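Progress Report to the Simier Fund
Household Routines Project, Aebischer Residence
Jul 8, 2018
Prepared by Flurina Thaler

The second phase of the project concerns the care of clothing and bed linen in shared bedrooms. Work in July has centered on sorting and folding garments on the bed, the largest flat surface in most of the rooms.

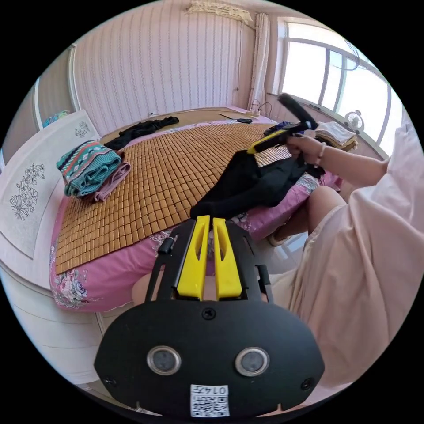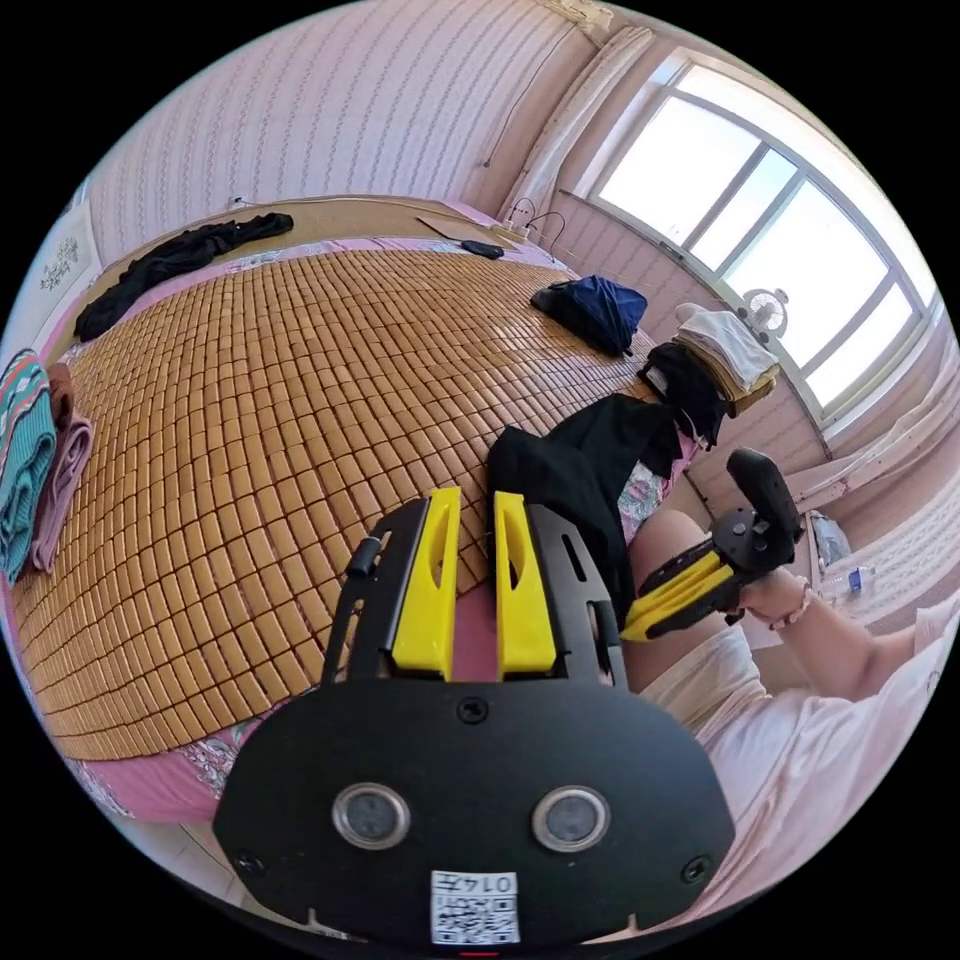

Sepehr Ghasemi, commenting on the draft of this report, asked that dark garments be recorded separately from light ones – in his view the present form hides how much time the larger black pieces require. The form has been revised accordingly.

Of the 100 folding sessions planned for this phase, 97 have been completed. The remaining three are scheduled before the end of the month. Written guidance on stacking, blankets and towels has been issued to 11 households, and 60 storage labels were ordered from Clirel.

Spending remains within the approved budget. The fund is asked to confirm that unspent money for labels may be applied to shelving in the next phase.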